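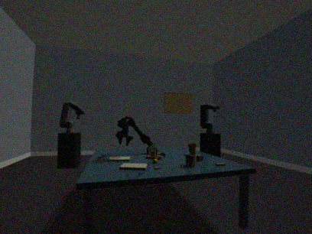 Vista simulada de la célula de ensayo en condiciones de luz muy baja, con el brazo de mesa y otros dos brazos sobre pedestales. Imagen: Nona

Nona suspende el modo de baja iluminación de su controlador Plakura

Turunen, marzo de 2026. Nona ha retirado de forma preventiva el modo de baja iluminación del controlador Plakura, destinado a brazos de sobremesa, tras detectar un fallo en la estimación de altura de la pinza.

El defecto apareció en una serie de 180 ciclos ejecutados en simulación. En 33 de ellos, el sistema interpretó el ruido de la cámara como superficie de apoyo y ordenó abrir la pinza antes de tiempo. En 4 ciclos se registró además contacto con un objeto ajeno a la tarea. No constan daños a personas ni a equipos.

La versión 2 del programa, afectada por el fallo, deja de distribuirse. Los usuarios deben volver a la versión anterior y mantener activa la parada por pérdida de confianza visual. El funcionamiento con iluminación normal no se ve alterado.

Pindier, integrador del sistema, revisará los registros de las instalaciones en servicio. La corrección está prevista para mayo.

Contacto: departamento de comunicación de Nona.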